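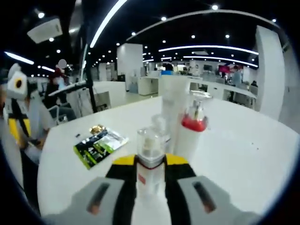
Unit 2: Clearing and sorting a shared table

Course: Care of Shared Rooms, Merkden site
Handout prepared by Mohandas Acharya, with corrections from Tadhg Mulligan

Please read this handout before the practical hour. In Unit 1 we spoke about floors and walkways. In this unit we stay at the table, and mostly with small things: bottles, containers, packets, wrappers. They are the things which collect on a table during a working day, and each of them is so small that a person does not feel responsible for it.

2.1 What we mean by a shared table

A shared table is any table where more than one person puts things down and where no person has a fixed seat. The round white table in our picture is a good case for study. It has a glossy top, and bottles stand close together in the middle with a snack packet lying beside them.

A round table has one special difficulty. With a rectangular table, people push things against the wall side or into a corner. A round table has no corner, so things travel to the center, and there they stay. In the course we call this "the island". When you come to a round table, look first at the island and decide if it should exist at all. In a meeting room, usually it should not. In a break room, a small island is acceptable if it is made of things which everybody uses.

2.2 Words used in this unit

Stayer: a thing which belongs on the table the whole day. A pump bottle is often a stayer.

Visitor: a thing which came with a person and should leave with a person. A small bottle with a cap is often a visitor.

Leftover: packaging, whether or not there is something still inside it. A snack packet is treated as a leftover only after you have checked it. Before the check it is a visitor.

Unknown: anything you cannot name with certainty. A small piece of gold foil is a typical unknown. It can be an empty wrapper or it can be a sweet which somebody is saving. Do not squeeze it to find out! Lift it at the edge of the foil and feel the weight.

I ask you to use these four words in your worksheet and no other words. Last year some students wrote "rubbish" for everything that was not a bottle, and it was then not possible to discuss the answers.

2.3 Order of work

Step 1. Look before you touch. Stand at the table and name each thing to yourself. If people are sitting close by, greet them and tell them that you are going to clear.

Step 2. Take the tall things first. A tall bottle behind a short one is the most common cause of a fall. If the tall one stands in the back, walk around the table to reach it. Do not stretch over the others.

Step 3. Hold a bottle by the body and never by the cap. This is especially important with clear plastic caps, which may only be pressed on. Lift the bottle straight up until it is free of its neighbors, and only then move it sideways.

Step 4. Turn the label to you and read it. If the label is small, bring the bottle to a window or a lamp. If there is no text that you can read, the bottle is an unknown, and it goes in the unknown tray.

Step 5. Pump bottles are carried upright, with the free hand under the base. Check that the clear top is seated well before you lift.

Step 6. Flat packets. Pick them up by the closed end. When you do not know which end is closed, slide the packet to the edge of the table with a flat hand and take it from below.

Step 7. Wipe. A glossy white top shows each crumb and each dark speck, and for this reason it is an honest surface to practice on. Collect dry specks first with a dry cloth. If you begin with the wet cloth, you only make lines. Then wipe damp, from the center to the rim in a spiral, and finish dry.

Step 8. Put back the stayers only. Leave a space of one hand between them, so the next person can grip each one without touching another.

2.4 Note on stands and poles

Many tables today have some kind of stand near them or on them. Do not move a stand when you clear. Wipe close to it, and write in the worksheet that you have not wiped under it. Helmut Kleinschmidt wants this line filled in also when there is no stand. In that case write "none".

2.5 Sorting into trays

We use the gray Stüber trays from the lower shelf. One is for visitors and one for unknowns. Leftovers go directly into the bin after the check. Stayers do not need a tray, they can wait on a chair or on the nearest desk while you wipe, but never on the floor.

The visitor tray stays in the room until 16:00. After this it goes to the front desk with the room name on it. The unknown tray goes to Jannik Wegener, who decides. Please do not decide for him.

2.6 Common mistakes

Two bottles in one hand. It is quicker, and it works until the caps touch.

Putting white bottles together because they are white. Color is no reason to group. A bottle with a red band and a bottle with a red label patch can have completely different uses. Group by use, after you have read the label.

Clearing around a packet, and leaving it because it looks nearly full. Check it and make a decision.

Spraying cleaner on the table while containers are still standing on it.

2.7 Worksheet for the practical hour

Work in pairs. One person clears, the other writes, then change. Each pair has one table in the Brereck room.

a. Make a small drawing of the table from above, with the island marked.
b. List each thing with one of the four words from 2.2.
c. Write in which order you lifted the things, and give a reason for the first one only.
d. Write the line about the stand (see 2.4).
e. Show the wiped surface to Wilfredo Dalisay before you put back the stayers.

The worksheet counts for 16 points and 70 percent is needed to pass. Reading for next time: Adadbridge reader, page 42, the part about drawers.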